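Hakala workshop house to stay open in the evenings

The community workshop house in Hakala will keep its doors open until nine in the evening from June, the town council has decided. Until now the building on the harbour road closed at five, when many people in the town were still at work.

The decision follows a letter signed by 199 residents. They wrote that they pay for the house through their taxes but can hardly ever use it. The council agreed to try the longer hours for one year and set aside money for heating, light and one extra member of staff.

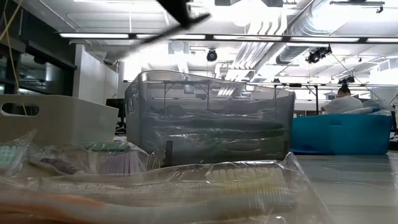 The yearly card will cost 40 euros, the same as before. Pupils and pensioners go in free of charge, but they must also register at the desk. A card holder may reserve a bench for up to three hours, and the reservation is lost if the person does not come within the first 20 minutes.

There was some discussion about noise. The nearest flats, in Brimen Street, are 93 metres from the back door, and two families living there asked that saws and sanding machines be stopped earlier than the rest. The council accepted this. Loud machines will be switched off at seven, and the back door must be kept shut after that time. Painting, gluing, sewing and small repairs can go on until closing.

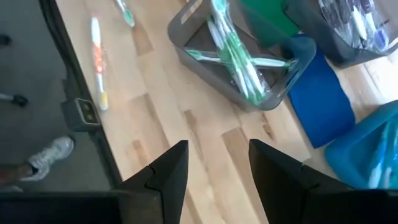

Wooden table top with a few darker knots.

The house opened eleven years ago in the former stores of Tisport, a company which sold boat equipment and later moved to Vutside. In the first years it was used mostly by people who were repairing boats in winter. Today the courses in furniture repair and bookbinding are the most popular, and the waiting list for the autumn is already full. With the new hours there will be a second bookbinding group, starting at six in the evening.

The council also considered a plan to build a drying room for wood behind the main hall. This was put off until next year, as the price offered by the builder was higher than expected. Visitors can still leave wood on the shelves by the stairs for two weeks, with a name and a telephone number on it.

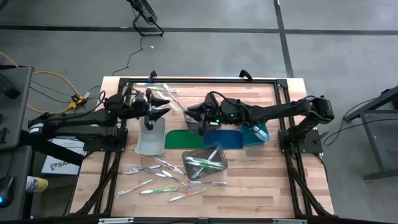

Vilmos Mészáros said that the evening hours were good news, but that one year was too short to judge them. In his opinion people need a whole winter before they change their habits, and he would like the council to look at the numbers only after the second spring. He also asked for a later bus, because the last one towards Vutside leaves at ten past eight.

The council will take up the question of the bus at its next meeting. Bench reservations for the evening hours can be made at the desk or by telephone.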